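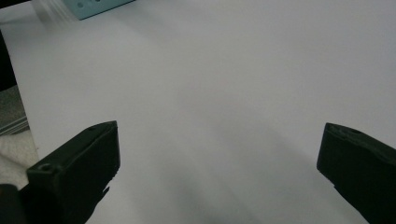 Ticket: Gripper width reading jumps when fingers are fully open
Project: Herow hand gripper, shared workshop build
Opened by: Estela Orellana
Status: Open, workaround in place

Hi all, me again with the gripper. I've been fighting this one for three evenings and I'm writing it all down before I forget what I tried.

Quick version: when I hold the fingers wide open and don't move anything, the width number in the log won't sit still. It's fine closed and fine through the middle of the travel. Then near full open it starts hopping, and every so often it drops straight to zero for one sample and comes back. The recorder sees that zero, decides I've closed on something, and splits the take in two. I came home with a folder full of tiny useless clips (so annoying!).

Setup, for anyone who hasn't been in lately: printed black fingers, angle sensor on the pinion shaft, little microcontroller board in the handle, USB cable to the old Maltwood laptop. Logging at 200 samples a second. Firmware is whatever was on the shared drive in August, plus my change to the button debounce, and I really don't think that's it, but I'm mentioning it so Octavio doesn't have to ask.

What I tried, in order

1. Different cable. No change. Then a shorter cable. Also no change, although I like the shorter one better and I'm keeping it.

2. Laptop on battery instead of the charger. I was so sure about this one. The noise got a tiny bit smaller, maybe, or I wanted it to. The drops to zero were still there.

3. Took the fingers off completely and turned the pinion by hand. Clean as anything! I went all the way around slowly, then fast, and couldn't get one bad sample. So I got excited and blamed the fingers.

4. Put the fingers back on, and the problem came back. Swapped left and right carriages (not the fingers, the sliding parts under them). Same thing, same spot in the travel.

5. Loosened the two screws on the sensor bracket a quarter turn each. This made it MUCH worse, and that was the first useful thing that happened all week.

Update, later the same evening

Lautaro came by and looked at the plot over my shoulder. His theory is that at full open the rack runs up against the end stop and pushes the pinion sideways a hair, so the magnet moves away from the sensor. With the fingers off there's nothing pushing, which would fit with step 3. I squeezed the bracket toward the pinion while he held the gripper open, and the hopping calmed right down. Let go, back it came. We did that a bunch of times like two kids with a light switch.

The raw counts go from 0 to 4000 and a bit over the full turn, and with the bracket squeezed the wobble is down in the last digit or two. Without squeezing, it's all over the place.

I also found out the zeros aren't real readings. The sensor library returns zero when the magnet is too weak, and our code takes that as a position. Found it on line 14 of the read function, with a comment from past me saying "handle this later." Well, hello, later.

Workaround for now

I put a thin washer behind the bracket so the sensor sits closer, and I changed the read function to keep the last good value when the magnet flag is bad. I also backed the end stop off a little in software, so the open position the recorder expects comes a touch before the hard stop. Ran it for 800 open and close cycles with a podcast on. No split takes. My hand hurts.

Still to do

The washer is a bodge and I know it. The bracket wants a redraw with a slot so you can set the gap properly, and the pinion should have a bearing on both sides. Wenceslao, you said you had some small flanged ones left over from the Dramenmont cart. Could I have two? Three if you're feeling generous, I drop things.

I'd also like somebody else to run the cycle test on the second gripper before we call this a design problem and not just my assembly. The script is in the tools folder, it's called width_soak, and it only needs the port name changed at the top. Post the log here, even if it looks boring.

Reply from Octavio Alarcón

Keeping the last good value is okay for a sample or two, but please put a limit on it. If the magnet falls off we'd log a perfectly steady gripper forever. I can look at your change after dinner.

Reply from Estela

Ha, yes, good point. Limit added, five samples and then it throws an error and beeps. Pushed to my branch. Leaving this open until the new bracket is printed.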